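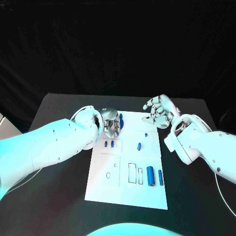 Left hand drops grip mid-task, no fault shown until I try to move again

Posted by pegboard_mike
Tags: two-arm setup, hands, grip loss, e-stop

Hi all, first post, sorry if this is in the wrong section. Two arm setup, Serkari arms with Tenico hands, doing a peg sorting job on a printed paper sheet. Blue pegs and cylinders, each one is supposed to go on its matching outline. Had it running fine through most of September.

Now the left hand lets go. It closes on a small peg, lifts, starts to travel, and somewhere over the sheet the fingers just relax. Not a snap open, more like they go soft. Peg falls, rolls, knocks over whatever was standing. The right hand has never done it.

What bugs me is there's no fault at the time. Status stays green. Only when I send the next close command do I get "finger drive not ready" and then that hand is dead until I power cycle it. The arm keeps moving the whole time like nothing happened, which I don't love.

Stuff I tried:
– lowered grip force from 900 to 200 (whatever units those are, manual doesnt say). Lasts longer but still drops
– reflashed the left hand
– new paper, taped flatter, in case it was catching the edge
– slowed the arm way down. This helped a LOT and I dont know why

Worst run was 13 drops in one morning. Is the hand toast? A replacement is not cheap and I'd like to be sure before I ask for the money.

Erlinda Tan

Probably not toast. Check the cable before you spend anything.

Slower arm = fewer drops points at something that gets pulled or flexed when the arm moves. If your hand cable runs loose off the underside of the arm and down to the table, it gets a tug every time the wrist swings out. A half-broken power wire will carry enough current to hold position and then sag when the motors ask for more. That fits the lower force helping too.

Try this:

1. Arm parked, motion off. Close the hand on a spare peg. Keep your own fingers out of it and have the e-stop where you can reach it.
2. Use a plastic rod or a long wood dowel to push the cable around, starting near the wrist and working back. Dont use your hand, if power comes back mid-wiggle the fingers may move.
3. Watch the bus voltage for that hand while you do it. If your software only shows green/red, turn on the raw log, it's under diagnostics on ours.
4. If it sags, power everything off, swap the left and right cables and run the same job. If the right hand starts dropping, it's the cable.

We had the same thing on a Pendero cell, looked exactly like a bad hand. The break was inside the jacket, right behind the connector, nothing to see from outside. Put a proper strain relief at the wrist and leave a loop of slack sized for the furthest reach, not for the parked pose.

Separate issue and I'd fix it first: the arm should not keep moving after a hand drops out. Sounds like your program only checks the hand when it sends a command. Have it poll hand status during travel and stop the arm if voltage or finger position goes outside limits. A little peg falling is no big deal. Something heavier over somebody's wrist is.

gearhead_lou

could be the firmware. mine did somthing similar after an update and I rolled back and it went away. also have you tried cleaning the fingertips, pegs get slippery

pegboard_mike

Cleaned them already, and it isn't slipping, the fingers go limp. Rolled back too, no change.

Erlinda – did the dowel test. Voltage drops by nearly half when I push on the cable close to the wrist. Swapped sides after lunch, and the right hand dropped its peg on run 2. So cable. New one ordered, plus clamps.

Polling during travel is in now, stops the arm ok when I pull the hand fuse. Still dont know why the log calls it "not ready" instead of undervoltage. If anyone knows where that threshold is set please post, I've been through the whole config file and can't find it.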